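### 4.2 Rules for fixtures and wrist cameras

Most of the rules in the draft guide deal with speed and force limits. Fewer deal with the fixture, although Jadoon and Ebihara traced many of the stops in the Rikton trials to parts that had moved in their seats before the gripper closed. We therefore treat the fixture as part of the cell, to be checked and signed off with the arm.

Rule 4 asks that each part have its own seat, and that the wrist camera see both fingertips and the part during the approach. A processor should lie in a recess that fits its outline, with the heat spreader facing up (Figure 2). 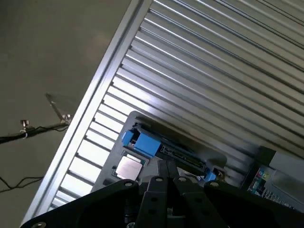 **Figure 2.** Wrist camera view of the gripper fingers, with a processor seated in a grey plastic tray.

The tray need not be square to the bench. Its pose is measured at the start of each shift and again after any knock, and the stored value is not reused across cells. Ribbed metal panels are allowed behind the work, but bright stripes in the image can upset edge finding — the exposure must be set with the panel in view. Cables on the bench must be kept clear of the swept path of the fingers and tied down where they cross it.

The Komport cell logged 922 picks under these rules. The guide asks for 2,000 before a cell may run without an operator present, so the results in Section 5 apply to attended use only. Finger wear was checked by hand at the end of each run and is reported separately.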